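Accueil | Le banc | Prestations | Qui sommes-nous | Contact

Qui sommes-nous

Uvus évalue du matériel de robotique et d'automatisation pour des acheteurs qui n'ont ni le temps ni l'envie de croire une brochure. La maison existe depuis 1961. On y vérifiait alors des balances et des minuteries industrielles, et le métier a moins changé qu'on ne le dit : un fabricant annonce une performance, un client s'apprête à payer, quelqu'un doit regarder entre les deux.

Nous sommes environ 35. Nous ne vendons pas de robots, nous n'en louons pas et nous ne touchons rien sur les commandes passées après nos rapports. Les fabricants qui nous prêtent du matériel le savent et reçoivent le rapport en même temps que le client. Certains ne nous prêtent plus rien. Dans ce cas nous achetons.

Depuis quelque temps, on nous soumet surtout des kits de démonstration manuelle. Le principe commercial est séduisant : une personne tient les pinces, exécute la tâche, et les données serviraient ensuite à entraîner un bras. Les plaquettes promettent une prise en main immédiate et des enregistrements « exploitables tels quels ». Nous demandons à voir. Exploitables par qui, avec quel tri, après combien de prises jetées ? Le devis de Watberg que nous avons relu en février facturait l'étalonnage à part, en page 3, dans une note. Celui d'Uchida l'incluait, mais ne disait rien du remplacement des doigts.

Une évaluation se déroule dans un lieu meublé, avec des objets ordinaires, et par des gens qui n'ont pas été formés par le vendeur. Nous lisons la notice comme la lirait un nouvel arrivant, puis nous notons le moment où il faut appeler l'assistance. Les vidéos promotionnelles ne sont pas versées au dossier. Les chiffres du fabricant le sont, en annexe, avec la mention « non vérifié » tant qu'ils ne le sont pas.

Le kit Hatico, en version 2, est en cours d'examen. Aucun avis n'est rendu à ce stade et nous ne répondrons pas aux demandes de note provisoire - il en arrive pourtant chaque semaine.
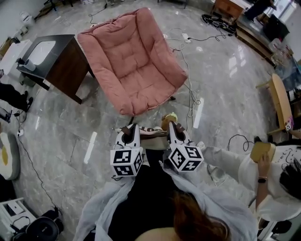 Uvus - Pôle Évaluation, équipe Manipulation

Une pince dans chaque main, un cube de repérage à motifs noirs et blancs sur chacune, une petite peluche beige entre le bout des doigts et un linge plié tout près. Les sols brillants nous intéressent particulièrement : les plaquettes parlent volontiers de « tout environnement » et fort peu des reflets de plafonniers sur un carrelage poli.

Sota Ueda dirige l'équipe et signe les protocoles. Noémi Szűcs s'occupe des données, c'est-à-dire surtout de ce qui manque dans les fichiers livrés. Tous deux relisent chaque rapport avant envoi, et leurs désaccords y figurent quand ils en ont. Pour nous confier un matériel, écrivez au pôle en joignant la notice complète et les conditions de garantie. Un lien vers une vidéo ne suffit pas.

Partagé 35 fois | 2 commentaires

À lire aussi
Kits de démonstration : ce que le devis ne dit pas
Uchida et Watberg, deux contrats de maintenance relus ligne à ligne
Pourquoi nous ne publions pas de classement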